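Skullport shared workshop, bay 4
Robot cell inspection checklist: PC assembly bench
Inspected by: Marion Leckie
Cell build: Mitiku Moges
Period: October

Status codes: P = pass, C = pass with comment, F = fail, NA = not applicable.

1. Power and isolation

1.1 Cell main switch labeled and reachable from the operator side. P
1.2 24 V supply to tooling fused separately from the controller. P
1.3 Emergency stop tested from the bench and from the door. C
Comment: Both buttons latch. The door button is stiff and needs a firm push. Replace with the spare Oberholzer unit.
1.4 Workpiece disconnected from line power before the cell is enabled. P

2. Table and mounting

2.1 Table bolts at marked torque. P
2.2 Fixture plate fasteners tight, no rocking by hand. P
2.3 Printed holders free of cracks and lifted layers. C
Comment: Slight layer separation on one holder from the previous print batch. Reprinted in the Heltell filament at four walls and refitted.

3. Tooling and reach

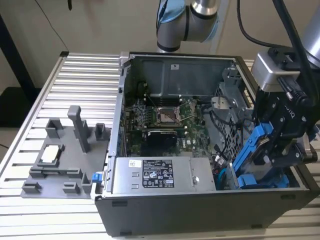 Grip force for plastic parts is set in the cell program and must not be changed from the pendant. The limit was entered by Mitiku and matches the value on the setup sheet. Check the approach path at reduced speed with the real part in the fingers, as the clearance changes with the part. The blue drive bracket goes in at an angle beside the metal drive cage, so the path has to be checked for the bracket corners as well as the fingertips.

3.1 Fingertips clean, no loose pads. P
3.2 Wrist cable clear of the case at the lowest programmed pose. C
Comment: Clear in all poses run. Add one more tie if the wrist housing is ever moved.
3.3 Reach limit set in software. P
Comment: 644 mm from base center. Do not raise it without a new inspection.
3.4 Protective stop triggers on light contact with a foam block. P

4. Workpiece condition

4.1 Side panel off and stored away from the cell. P
4.2 CPU socket inspected before any part is lowered over the board. C
Comment: With the lever up, the contacts have no protection. Keep the bracket path off the socket area. A waypoint over the board was removed during this inspection.
4.3 Loose internal cables kept out of the drive cage path. C
Comment: Use the Kister clips. Tape leaves residue and is not accepted.
4.4 Power supply cover screws untouched. P

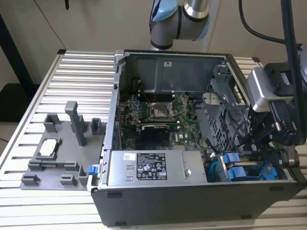
Item 4.2: CPU socket open, retention bracket and lever raised.

5. Operation

5.1 One operator at the pendant, hands outside the cell when enabled. P
5.2 Up to 4 continuous cycles before a visual check of the fingertips. P
5.3 Log sheet filled in after each session. F
Comment: Two sessions have no closing entry. Mitiku to complete from the controller log.

Result: cell may be used at reduced speed. Full speed on hold until 1.3 and 5.3 are closed.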